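Plurkthorpe Parents and Governors Forum
Topic: Measles booster clinic, consent forms

FMarinho_Clerk
Mar 4, 2020
The clinic will be held in the Bukudia building. The school has 900 pupils on roll, and 400 consent forms remain outstanding. Families are asked to return them promptly.

northgate_parent
The form runs to 2 pages and does not state who gives the injection. I will not sign until it does.

R_Holloway
I must disagree. The covering letter names the school nursing team — second paragraph.

northgate_parent
My child brought home no letter.

FMarinho_Clerk
A further 100 copies are at reception. The form itself will not be reissued.
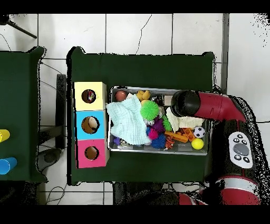
Toys and stacked cubes on a green table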